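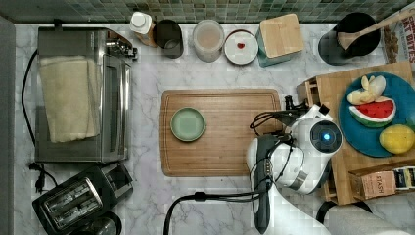

Call for participants: household electricity use in rented homes

Sureck is recruiting 83 households in Huvthorpe for a metering study of small kitchen appliances. The study measures standby and peak load at the outlet over 23 weeks, ending in December. Results will be used to revise the load tables in the Issa housing model.

Eligibility

Applicants must be 18 or older, rent their home, and pay their own electric bill. The kitchen must have at least one countertop appliance in weekly use, such as a toaster, toaster oven or kettle. Homes with rooftop solar are excluded. Homes on a prepaid meter may apply.

What participation involves

Each household receives up to 5 Janix plug meters by mail. Participants fit them between appliance and outlet, leave them in place, and complete a short log once a week. Meters record watts and time of use only. No changes to cooking habits are requested.
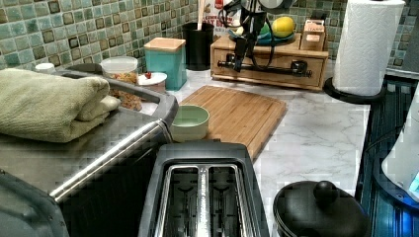
Do I need to be home when the meters are read?
Readings are sent over your home Wi-Fi each night, and no visit is scheduled.

Payment

Households that return the meters and at least 20 weekly logs receive a gift card. Partial payment is made for early withdrawal, in proportion to logs submitted.

How to apply

Send your name, zip code and a list of countertop appliances to Cosmin Stoica, recruitment desk, by 2026-07-28. Questions on data handling go to Lleucu Lougher, study lead.

Contact | © Sureck | Back to top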